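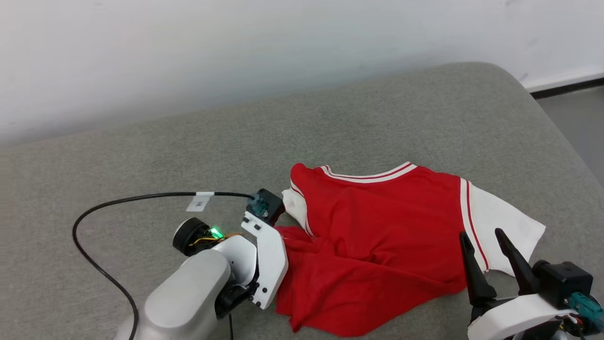

**Thread: Start-state rules for garment episodes - what counts as "crumpled"?**
Board: Practices and Standards > Bimanual

---

**ostler_k** wrote:

We are revising our written procedure for shirt and jersey folding. The current text says "garment starts in a random crumpled state." Two operators read that differently. One drops the garment from shoulder height and leaves it. The other bunches it by hand, then pulls a sleeve clear so the first grasp is easy.

Proposed replacement:

> 4.2 Hold the garment at one point, 35 cm above the work surface, and release. Do not touch it again before the episode starts. If any part hangs off the surface, repeat the drop.
>
> 4.3 Both grippers start open and clear of the fabric.
>
> 4.4 Cables must not lie under the garment.

Comments wanted before this goes into the Pallumik handbook.

---

**tern_offset** wrote:

4.2 is fine. 4.3 needs a number. "Clear" on our cell meant anything from a hand's width to a fingertip resting on a sleeve. If the connector block on the gripper is against the collar at the first time step, the policy learns that contact is a normal start condition.

We use 18 mm minimum, checked with a gauge block. It takes a few seconds.

---

**hexdriver29** wrote:

Disagree with the gauge block. You will get a data set where every start pose is tidy and a deployment where none of them are. Ostapchuk went this way in June and their success rate on sofas dropped compared to the bench.

I would allow contact at start and log it as a flag.

---

**ostler_k** wrote:

> I would allow contact at start and log it as a flag.

Who sets the flag? If it's the operator, it will be wrong often enough to be useless. If it's from gripper current, light fabric won't register.

---

**hexdriver29** wrote:

The reviewer sets it, from the head view, first time step only. Three values: no contact, contact, can't tell. "Can't tell" is a legitimate answer and should stay in the schema. On a head view you often can't separate a gripper just above a sleeve from one touching it.

---

**moss_and_shim** wrote:

Separate point on 4.4. Under the garment is the obvious case. The one that cost us more was a slack loop lying on the upholstery beside it. The arm moves, the loop drags across the fabric, a sleeve shifts, and the reviewer marks it as a manipulation error.

Our wording at Drorkside:

> Wrist cables are clipped along the link with enough slack for full wrist rotation and no more. No cable rests on the work surface at any point in the reachable range.

The second sentence is the one we fail people on.

---

**tern_offset** wrote:

Agree with that for a bench. On a couch the surface is higher at the back edge than at the front, so a cable that hangs free at the front can still touch down further in. You need to sweep the arm over the whole surface during the check, both sides. The left and right grippers on our cell are different models and the cable exits don't match, so one pass tells you nothing about the other arm.

---

**moss_and_shim** wrote:

Fair. I'll add the sweep. Mixed grippers should also be declared in the episode header, left and right separately. A single "gripper_type" field is not good enough.

---

**quillback** wrote:

Soft surfaces should be a separate class altogether. Woven upholstery grips a polyester jersey in a way that a laminate bench does not. We ran 800 episodes before splitting them and had to relabel by hand. Zevgate's importer rejects a batch with mixed surface tags, so it's easier to do it at the start.

Also, 4.2 can't be met on a narrow seat. A full-size jersey dropped from 35 cm goes over the front edge most of the time, and then your operator repeats the drop until the garment lands small. That is a bias too.

---

**ostler_k** wrote:

Good catch on the repeat drop. Revised:

> 4.2 Hold the garment at one point, 35 cm above the work surface, and release. If part of it hangs off the edge, leave it and record "overhang: yes."
>
> 4.3 Grippers start open. Contact at start is permitted and recorded by the reviewer (none / contact / can't tell).
>
> 4.4 No cable under the garment or resting on the work surface. Checked by sweeping each arm over the full surface before the session.
>
> 4.5 Surface class (hard / upholstered) and gripper model, left and right, go in the header.

---

**tern_offset** wrote:

I still want a minimum clearance in 4.3 for the evaluation set, even if training data is open. Otherwise you can't compare runs.

---

**hexdriver29** wrote:

For evaluation only, I can live with that. 18 mm, and keep the flag anyway.

---

**ostler_k** wrote:

Added as 4.3a, evaluation only. Draft stays open for comment - post wording changes below with the clause number.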